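Ticket 2055: Finger gripper stalls on flat-lying items in bin pick test, cell 2

Status: Open, waiting on parts
Priority: Medium
Component: End effector / gripper controller
Project: Breltdale
Opened: April 23, 2020

Summary

The Fetisska finger gripper reports a stall fault on items that lie flat on the bin floor. The Vitico two-jaw gripper, on the same arm with the same grasp list, does not fault but misses more of the small items. We need to decide which of the two goes on the cell for the long run in November. Until the stall is understood the comparison numbers can't be used.

Setup

Arm: KUKA, same base position for both grippers. Tool mass and center of gravity re-entered at each swap.
Bin: gray metal, on the wooden table, clamped at the left corner.
Camera: fixed mount, not moved between grippers. Calibration checked after each swap.
Grasp list: 52 poses, generated once and replayed for both grippers.
Controller: Onyshchenko board, firmware build 34. Both grippers run from the same board through an adapter cable.

Steps to reproduce

1. Home the gripper and wait for the ready bit.
2. Put the test items in the bin. The brush has to be lying on the floor of the bin, away from the walls.
3. Load the grasp list and start from pose 1 at normal speed.
4. Watch the finger current during the last part of the approach.

Expected: fingers close on the brush body, current rises to the hold value and stays there, arm lifts.

Observed: one fingertip reaches the brush while the other is still short of it. Current goes to the limit, the board reports STALL_F2, and the arm stops at the approach height. The fault clears with a normal reset. No homing needed.

Log extract

approach start, pose 17
contact threshold crossed, finger 1
current limit, finger 2
STALL_F2
motion hold
operator reset
ready

Log entries

Entry 1. Ran the full list with the Fetisska gripper. The fault came up on the brush and on the tape measure. It did not come up on the cup or the figurine. Changed nothing, ran the list again, same result on the same items. Assumed a wiring fault on finger 2 and swapped the finger 1 and finger 2 motor leads at the board. The fault code moved to STALL_F1 as it should for the swapped channel, so the board channel is good. Leads put back.

Entry 2. Checked the cable dress. The yellow hose is tied to the arm with the black cables inside the loop, and there was a question about whether it pulls on the wrist when the arm reaches low. Jogged the arm through the approach by hand at reduced speed with the gripper open. Wrist torque was flat all the way down. Hose ruled out. The thin wires on the gripper are a separate matter, see Entry 4.

Entry 3. Lowered the closing speed to half. Stall still occurs, later in the close. Raised the current limit one step. The brush was picked twice and then dropped on the third attempt, and the finger motor was hot to the touch afterward. Limit put back to the default. Do not raise it again on this motor.

Layout for the stalling pose, brush to the right of center and the other four items along the left side:

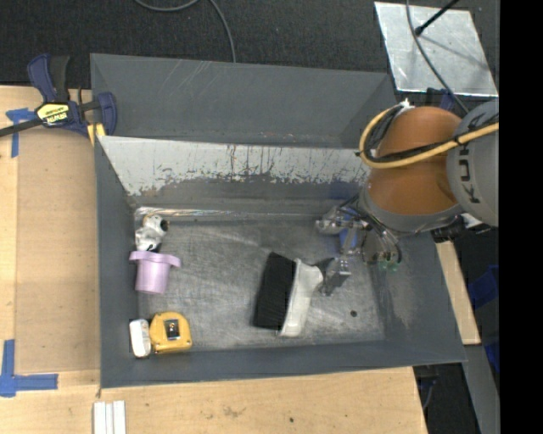
Entry 4. Repeated pose 17 with the brush turned end for end. No stall. With the bristles on the left, the fingertip on the body side makes contact first and takes the whole load before the other finger has anything to push against. The bristles give too much to trip the contact threshold. The board reads this as one finger done and one finger blocked. Also moved the thin wires at the side of the gripper and re-ran with the brush back in the first orientation. Stall came back, so the wires are not the cause.

Entry 5. Same list with the Vitico gripper. No stall faults in 52 poses. Its jaws are mechanically linked, so there is no separate finger 2 to report. It missed the figurine and the small white object near the front left corner. The jaw body is wide and the planner backs it off from the bin wall. These misses are logged as planner rejects and should not be counted as grasp failures. Please keep the two columns separate in the sheet.

Entry 6. Went back to the Fetisska gripper and set the contact threshold per finger in place of the shared value. Threshold for finger 2 set to 53 counts. Pose 17 passed ten times in a row. The tape measure still stalls. That one looks like a different problem: the fingertip touches the bin floor before it gets under the rounded edge, and the current trace shows a sharp step where the brush trace shows a slow ramp.

Workaround

Use the per-finger threshold from Entry 6. Skip the tape measure poses on both grippers until the fingertip clearance is fixed.

Open items

Thinner fingertips requested for the Fetisska gripper. No ship date yet.
Firmware request filed for the Onyshchenko board: separate fault codes for "blocked by floor" and "blocked by object".
Bin floor height in the planner to be measured again at all four corners. The present value was taken at the center only.
Re-run both grippers on the full list once the fingertips are in, with the threshold change in place from the start.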